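Compartment box

A compartment box, also called a parts box or, by those who have given up, "the box," is a lidded container meant to hold small items that would otherwise live in a jar, a drawer or the carpet. It is found in workshops, sewing rooms and garages, often in greater numbers than its owner admits.

Materials and form

Most are molded plastic. Clear lids are the most common; smoked or tinted ones look better on a shelf and hide the state of the contents from visitors. Dividers may be fixed or removable. Removable dividers are usually removed once, then kept in a second box.

The Corkow pattern, sold by the hardware chain Lendaden, has 30 compartments and is rarely used for 30 kinds of thing. The larger Karpenko cabinet offers 242, a figure that suggests its designer did not expect to fill it personally.

Use at the table

Sorting is generally done on a plain, pale work surface, where a dark washer or screw shows up well. A raised border helps with anything that rolls. The box is commonly set toward the far edge, leaving the near half of the table free for the hands.

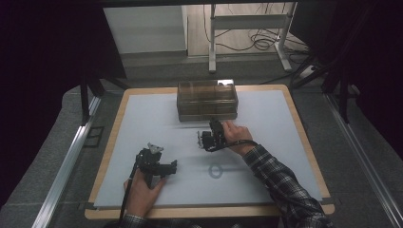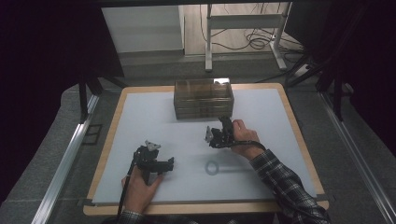 Smoky brown plastic box at the back of a blue-gray work surface with a light wooden border.

Rings and washers

Flat rings are the hardest items to store well. They stack, slide under dividers and look identical until fitted. The Cillora method sorts them by inner diameter first and thickness second, with a final compartment for "other." In most households this compartment fills first and is later promoted to a box of its own.

Labeling

Labels go on the lid, unless the lid comes off completely, in which case they go on the body. Lids from two matching boxes will be swapped sooner or later.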